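The Sotiner Adjustment

The tide gauge at Mellby was read twice a day, at six and at eighteen hundred, by whoever held the post. The reading went into a ledger, in pencil, to the nearest half centimeter.
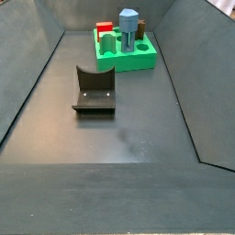

The post holder that year had been trained as a surveyor. She had taken the job for the house that came with it, and in her first week she found that the ledger did not agree with the benchmark.

The benchmark was a brass bolt set in rock behind the harbor office. By the deed of survey it stood 1,407 millimeters above the zero of the gauge. She leveled across from one to the other three times, on still mornings, with the staff braced against a rod. Each time she got a figure 3 millimeters short. She wrote to the district office at Prirkutov and asked which of the two had moved.

The reply took five weeks. It stated that neither had moved, that a difference of this size was within the tolerance of the original instrument, and that the Sotiner adjustment should be applied. A table was enclosed. The table gave corrections for air pressure, for water temperature and for the age of the float wire. There was no line in it for a bolt.

She applied it anyway. The corrected readings were smoother than the raw ones, and the difference at the bolt stayed where it was.

In January the harbor froze out to the second marker and the float stuck in its well. Procedure called for a kettle of hot water, then a wait of ten minutes, then the reading. During the wait she had taken to going back through the old ledgers, which were kept on a shelf in the gauge house and smelled of kerosene. There were 3,222 entries in the hand of the man before her. All of them ended in a zero or a five, as the rules required. What held her attention was the column beside them, headed Remarks, where most readers wrote wind and weather. He had written a single number each day, with no unit. It began at 300 and went down, slowly, by one every ten or eleven days, and when it reached 3 he had closed the ledger and left the post.

She plotted it on graph paper. The line was straight.

A Pfister level of the old pattern was kept in a locked case under the desk. It had not been issued to her and she had no key, but the hinge pins were only pushed in. The instrument inside was clean. Its last calibration slip gave the height of the bolt above zero as 1,407 plus a second figure, which had been rubbed out. Held against the lamp, the paper showed the dent of the pencil and nothing she could read.

She put the case back together and took the evening reading. Wind northwest, light. Ice in well, cleared.

She leveled to the bolt again on 30th May, with the water flat and a high thin overcast. Two setups, equal sights, the staff held for a count of twenty. The difference was now 2 millimeters.

She checked the bubble and repeated the run in the other direction — same result. Then she walked back to the gauge house, opened the current ledger and entered the water level to the nearest half centimeter. Under Remarks she wrote the number two. She looked at it for a while, sharpened the pencil, and began a letter to Prirkutov asking for a forwarding address.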